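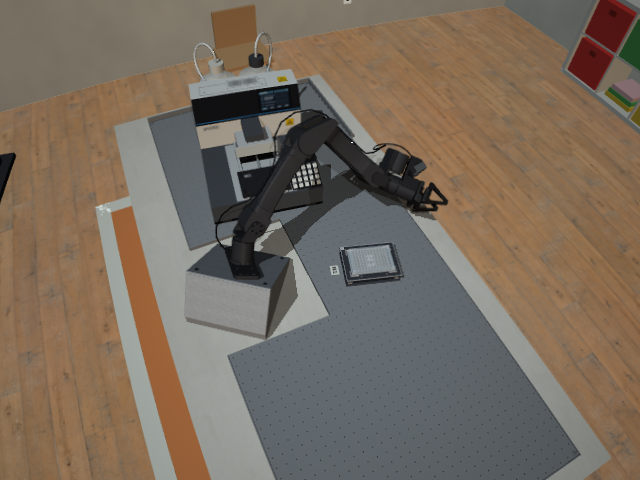 Project report: a motion planner that knows about its own cables

Carolina Gouveia and Helju Ramanauskas
2020-01-13

1. What we set out to do

Our proposal promised "general-purpose planning for lab automation." Our advisor crossed out "general-purpose" and then, after some thought, "lab automation." What was left was planning, for one arm, picking up one kind of plate from a perforated board and carrying it toward a benchtop instrument without hitting anything. This report covers the software we wrote for that, which we named Skelteck during a long evening and have been unable to rename since.

Everything was developed and tested in simulation. We modeled the arm on its pedestal, the boards, the instrument behind them and the square marker next to the plate holder. We also modeled the wood floor in loving detail, which the planner ignores completely. Helju would like it on record that the planks look very good.

2. How it fits together

Skelteck has 4 parts that talk over a plain message queue:

Perception finds the square marker and works out where the plate holder is from a fixed offset.
The scene server keeps the collision shapes and hands out copies.
The planner is a sampling planner with a smoothing pass on top.
The executor streams joint targets to the simulator and complains.

We wrote the executor first, so it has the best error messages. The planner was written last and has one error message, "no."

3. The cable problem

Our first version treated the arm as bare links. It produced lovely short paths that would have pulled every cable off a real one. The cables run close along the arm, with slack at the elbow and shoulder, and a planner that can't see them will happily wind the wrist around until it runs out of joint range.

Carolina's fix was to add capsule shapes to the elbow and wrist and to charge a cost for total wrist rotation since the start pose. We tried a proper cable simulation before that. It ran at a speed best described as geological and we deleted it in March, along with the branch it lived on and a config file we turned out to need.

4. Results

We ran 100 pick-and-carry trials with the plate holder moved to a random spot on the board each time. Without the cable cost, 40 of them ended with the wrist wound past our limit. With it, that dropped to 17. Planning time got worse, by roughly the amount you'd expect from giving a planner more things to worry about.

Most of the 17 have the same cause. When the holder lands near the pedestal the arm has to fold up tightly, and the only way out is the long way around. The smoothing pass then shortens the path by undoing the unwinding. We know how to fix this (the smoother should use the same cost as the planner) and we found out two days before the deadline.

5. Things we would do differently

Pick one unit for angles. The scene server used degrees, the planner used radians, and for a week the arm had opinions about both.

Log the random seed. Our most interesting failure happened once, at night, and is now folklore.

Ask for the marker offset to be measured by someone other than the person who wrote the code that reads it.

6. Running it

The code is in the course repository under skelteck. Start the scene server before the planner. If the planner starts first it plans in an empty world, reports great success, and drives the forearm straight through the instrument.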